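3. Collecting Demonstrations in Simulated Kitchens

3.1 Task family and scope

The learning system described in this paper is trained on recorded demonstrations of household tasks carried out by a two-armed robot in simulation. Of the task groups in the Gosamier collection, the refrigerator group proved the most demanding to gather, and it is treated separately in this section. Tasks in this group ask the robot to work at or near an open refrigerator door: to reach toward an item on a shelf, to move an item between shelves, or to bring the door to a requested position. Each task is stated as a short written instruction, and each recorded run is stored together with that instruction.

Refrigerators were chosen for a practical reason. The door takes up much of the space that the arm would otherwise use, the shelves limit the directions from which an item can be approached, and the body of the robot must stand close enough to reach inside while leaving room for the door to swing. A policy that has seen only open tabletops has little in its training data that prepares it for these limits. We therefore gave this group 314 accepted demonstrations, the largest share of any group in the collection.

3.2 Operators and recording procedure

Demonstrations were produced by trained operators at the Bemville site, who guided both arms through hand-held controllers while watching the simulated camera streams. Operators received the written instruction before each run and were free to choose their own approach, including which arm to use and where to place the base. No fixed path was supplied. An earlier pilot had used scripted paths, and the resulting data showed too little variety in the last part of the reach, where small corrections matter most.

The simulator recorded joint positions, gripper commands, base motion and the camera images on a shared clock. Images came from a camera carried on the robot and from cameras close to the grippers. Figure 2 shows views of both types. The body view takes in both arms and the open door; the gripper view gives up nearly all of this context in return for detail at the fingers.

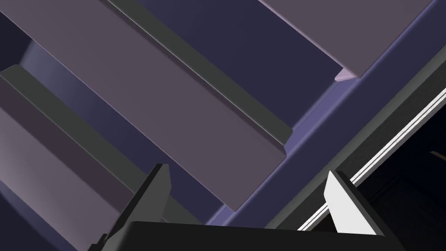
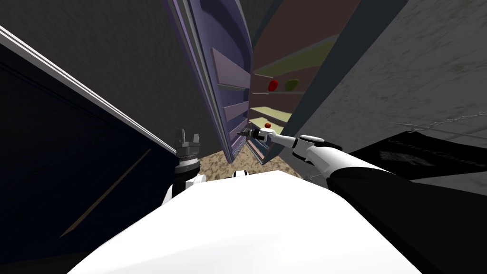
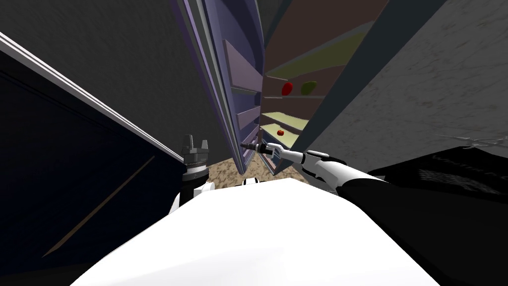 Figure 2. Simulated camera views from the refrigerator group. First panel: close view between the open gripper fingers. Second and third panels: body view, with the right gripper near the open door.

Corresponding author
Senior Research Engineer, Flullden Laboratory for Robot Learning
Manuscript version of Wednesday, July 8, 2026

3.3 What the views contribute

The two types of view were kept in the training set because each fails in a different way. In the second and third panels of Figure 2, the produce on the shelves can be made out, as can the position of the right gripper with respect to the door. The robot's own body, however, hides the lower part of the image, and the shelves are seen at a steep slant. Judging depth from such a view alone is difficult, and operators reported that they often slowed down when the fingertips came near the inner side of the door.

The gripper view does not share this weakness, but it is hard to interpret without context. In the first panel, long flat surfaces and narrow edges fill most of the space above the fingers, and little in the image says where the gripper is within the room. We observed that a policy trained on gripper views alone tended to confuse one long edge with another. A policy trained on body views alone chose the correct region more often but closed its fingers too early or too late. Results for both cases are given in Section 5.

3.4 Acceptance and labeling

Every run was replayed by a reviewer who had not recorded it. A run was accepted if the final state matched the instruction, if no part of the robot passed through a solid surface, and if the arms did not remain still for long periods. Runs that met the first two conditions but contained a long pause were trimmed and reviewed again. Contact between the arm and the door was allowed – in a real kitchen, light contact is common – provided that it did not move the door away from the position the task required.

Reviewers also marked the start and end of each phase of a run: approach, reach, contact and withdrawal. These marks are not used as training targets. They serve to balance the batches, so that the short contact phase is not lost among the much longer periods of approach. Labels were written with the Reinholz annotation tool, which displays all camera streams side by side.

3.5 Variation between scenes

For each task, the kitchen layout was drawn from a set of 200 prepared arrangements. The arrangements differ in the placement of cabinets, the surface textures of walls and floors, the lighting, and the items placed on the refrigerator shelves. Colors were varied widely, including colors seldom found on household appliances, so that the policy would not come to rely on them. The geometry of the refrigerator was varied less, within limits set by the reach of the arms.

Items were placed on the shelves by a sampling procedure that rejected any arrangement in which the requested item could not be reached by at least one arm. This check was made with the door fully open. In a small number of layouts the item proved unreachable once the door had been left partly open by the operator, and those runs were removed during review. A revised check, which tests a range of door angles, will be applied to the data gathered from August onward.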